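Dumlow Fund, progress report on the Bloxham infusion support project
16/07/2021

Hello all, and sorry this is a bit longer than the last one, but there's a fair amount to tell you!

We've now got 15 patients signed up at Bloxham, all having antibody treatment for lymphoma, and eight of them have reached their third infusion (I'd hoped for more by now, but two clinics were moved and we lost a fortnight). The symptom diaries are coming back nicely filled in. Tiredness is what people write about most, then poor sleep on the steroid days, which our nurses had half expected.

The phone line has been the real surprise. We've taken over 100 calls, mostly in the evening, and mostly from relatives wanting to know if a temperature is high enough to ring the ward. I've rewritten the fever page of the handbook so the ward number sits right at the top in big print.

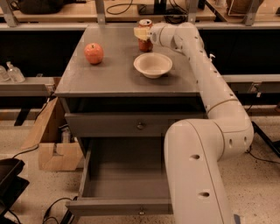 Ayane Chiba felt the diary was still too long for anyone on a bad day, and asked whether the mood questions could go weekly. I think that's fair, so we're trying it with the next group.

Money: we've spent £1,078 on printing and postage, which is a touch under plan. The Gredeck tablets are still on order and I'm chasing Fukine for a delivery date (again).

Next up is training for nine more nurses, then the interviews with families. I'd like to have the first round typed up by December, and I'll send you the questions beforehand in case you want to add any.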